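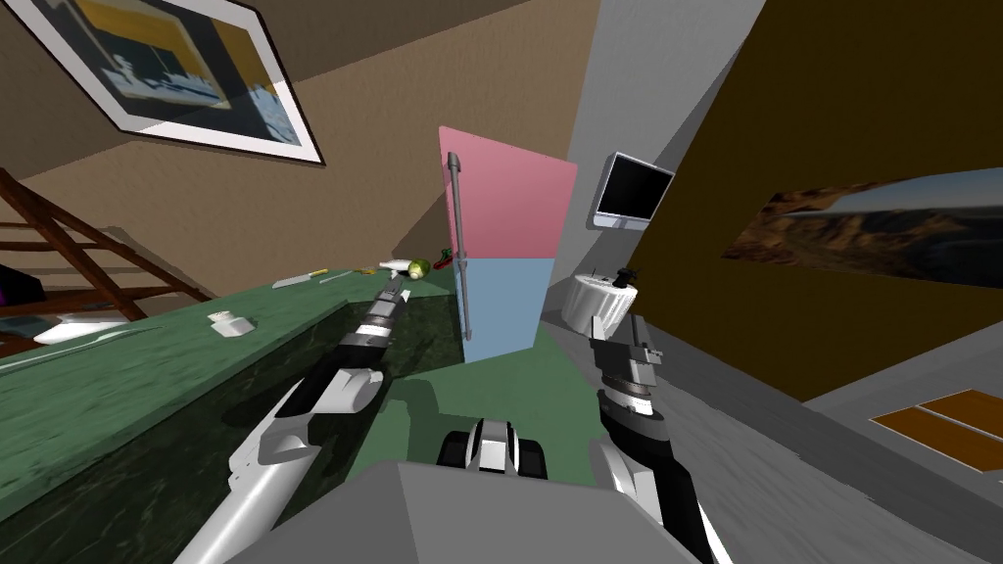

Hi, I'm Kanchan, and I'm looking for someone to share the cooking at our lunch club in Clotmont. I've been doing it on my own since August and my feet have had enough!

We serve a hot lunch in the old Pelletier Hall, out the back of the library. Most of the people who come live nearby and are on their own at home, so the chat matters to them as much as the food does. You'll be cooking for 52 on a full day -- soups, bakes, curries, a roast when the budget stretches -- plus a pudding, and please don't skip the pudding, I tried it once and heard about it for weeks.

It's a paid casual job, 5 hours a shift, starting at 8.30 am. I'd love you to take two shifts a week to begin with, and we can talk about more once you've settled in. You'd plan your own menus, order from Plasow (they deliver before nine, mostly) and leave the kitchen ready for the playgroup, who come in after us and are very particular about their bench.

You don't need a chef's certificate. I came to this from school canteens and learned the rest as I went. You do need a current food safety ticket, or be willing to do the course, and we'll pay for it. You should be comfortable cooking in big pots, and able to cope when the oven on the left decides to run hot. Someone who can do a decent low-salt gravy would be my favourite person.

If you're keen, send me a few lines about yourself and a menu for one week of lunches. I don't need a fancy resume. After that I'll ask you in for a paid trial shift, and you can meet everyone and see if you like us.

Drop it in at the library desk or post it to Kanchan Shakya, Nakness Lunch Club, Pelletier Hall, Clotmont 3073. Ring the hall before 2 pm if you've got questions -- I'm hopeless at checking messages after that.

© Nakness Lunch Club | Contact us | Back to top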